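Can a robot do the hallway yet?

troststead_lad
28 July 2024
Been going round in circles on this with my brother-in-law so I'm throwing it open. He reckons we'll have machines doing the boring jobs round the house within 20 years. I say they can't even manage a hallway. Mine's nothing special - a door, a shelf with a cushion on it, a cubby underneath for slippers - and I still can't think of anything you can buy that would keep it tidy.

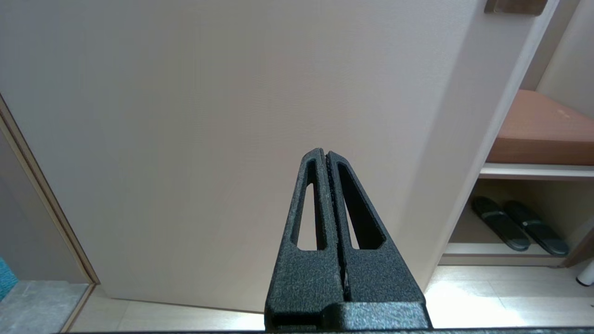
My Jovarel vac does the floor fine, I'll give it that, but it stops dead at anything shut and it has never put a shoe away in its life. Am I being unfair?

briltis_fan
A bit, yeah! Floors were the hard bit once. Give an arm a decent handle and it'll open a door, I've seen it done at a trade show in May. Took roughly 12 goes, mind you.

troststead_lad
So I'd be standing there in my coat waiting to get out. Brilliant.

Valtteri Saarela
I fit doors for a living and I'd say the door is the worst thing you could pick. You pull, then you have to get yourself out of the way while it's still swinging. People do that without thinking. Slippers are easy next to that, they just sit there.

mrs_halonen
Disagree about slippers. Soft, squashy, never where you left them, and they have to go in as a pair. At work we've got two arms on the packing line and they're great with boxes, hopeless with anything floppy (we still do the bags by hand).

briltis_fan
What make are they? Ours at the shop copes with bags, but only the one size.

mrs_halonen
No idea, they're grey and they beep.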